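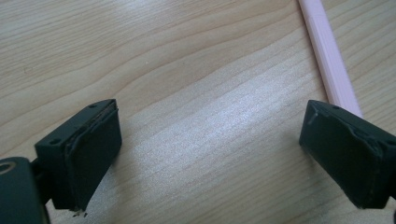

Heatless waving has been the main item on our bench since the last report, and I'll start with what we were told to expect from it. Botex says its overnight kit, the Lis, gives a "natural wave that lasts until the next wash." Those words can mean anything, so before we gave out a single kit we had to agree on what a natural wave looks like. Three of us argued for most of a Friday. In the end we settled on something close to the grain in the pale tabletop: fine lines lying side by side, bending gently in broad arcs, with no hard corner where a band or a clip has been. If a head of hair looked like that at noon, we scored it as a wave. If it had a dent, a kink at the ear or straight ends, we didn't. Botex was sent the same wording and raised no objection at the time.

Progress report to Jozef Declercq, Jultov Salons
Home styling trial, second period
From: Zofia Gajewski

Where we are

Sign-up closed with 63 clients, drawn from the downtown salon and the one by the station. Of those, 48 are still sending in their morning diaries. The rest stopped, and I'd like that fact kept near the top of anything that goes to the board, as people who are pleased with a hair product tend to keep using it. Aleksandra Ostrowski called everyone who dropped out. The usual answer was that they couldn't sleep in the thing. A few said they had simply forgotten, and I believe about half of them.

We hold 692 diary entries so far. They aren't all equal. Some clients write a paragraph every morning and some write "fine." I have kept the "fine" entries in the count, but I don't lean on them.

What the Lis does

On hair that is shoulder length or longer, put in slightly damp and left overnight, the kit makes a wave. I was ready to write that it didn't, so please take this as a fair result. The wave is best in the middle lengths. Ends are poor unless the client tucks them under with care, and the leaflet gives that step half a sentence.

On short layers it doesn't work well enough to sell. The pieces around the face slip out by morning and dry in whatever shape the pillow gave them. Waldemar Szewczyk tried wrapping them tighter at the salon, and he got a good wave and a client with a sore scalp. He doesn't want to repeat it and I haven't asked him to.

How long it lasts is where I part ways with the box. "Until the next wash" holds up only for clients who wash often. Those who go several days between washes mostly report that the shape is gone by the second morning, or that it is there but only on the side they don't sleep on. Coarse hair holds longer than fine hair, as any stylist could have told Botex for free.

The Esudero cream

You asked us to include the Esudero styling cream on the grounds that the two might sell as a set. Half the clients were given it and half were told to use whatever they had at home. I can't see a difference between the groups that I would defend in a meeting. The cream group did write more kindly about softness. They also knew they had been handed a free cream. If you want a real answer we would need to give the other group a plain cream in a matching jar, and I'd say it should be a small test, done cheaply, or skipped.

One point in its favor: the smell is mild and there were no complaints about residue on pillowcases. We had several about the oil some people chose for themselves.

Heat damage

The sales pitch leans hard on clients giving up their curling irons. Please be careful with this. It makes sense that hair which isn't heated won't be damaged by heat, and I have no quarrel with it. What the diaries show is that plenty of clients used the kit overnight and then went over the front pieces with an iron in the morning. Roman Olszewski went back through the entries looking for mentions of hot tools and found them all over the place, including from people who told us at sign-up that they were done with irons for good. We never asked about this directly in the first diary form. That was my mistake, and the new form has a line for it.

I'd also drop the before-and-after pictures Botex offered for the salon windows. The hair in the "after" set has clearly been blow-dried at the root, and the light is different. Our own stylists spotted it right away and so will some of the clients.

Problems

The second delivery of kits came with a different band, stiffer and a little narrower. Botex calls it the same product. The dents we were seeing at the ear got worse with it, at least among the clients who noticed the switch and wrote it down. I have asked which band will be in the version we'd actually stock and have had two friendly replies that don't say. Until I know, the scores from before and after the change are being kept apart.

Diary forms from the station salon have been coming in late and in bundles. When a week of mornings is all in the same pen and the same mood, I have to suspect it was filled out at one sitting. Aleksandra now sends a short reminder at 8 a.m. and asks for the answer by noon. It has helped some.

Money

We are inside the budget. The unspent part comes mainly from the clients who dropped out, who don't collect the free trim at the end. I'd like to put it toward a few extra weeks with the new band and not toward more kits.

Next period

Waldemar will score everyone in person at the downtown salon, under the same lamp, without being told who had the cream. Roman will sort the entries by hair length and thickness, as lumping everyone together hides most of what we've learned. I'll keep after Botex about the band. The full scores should be with you in December.

What I need from you

Please hold the opening order. I know there's a discount for signing early, and I have seen the email that says it is about to run out. The one before it said the same. If you do want something on the shelf before the holidays, I would take a small number for clients with long hair and have the stylists show them how to tuck the ends.

I'd also like a yes or no on the plain cream test by the end of the month so Aleksandra can order jars.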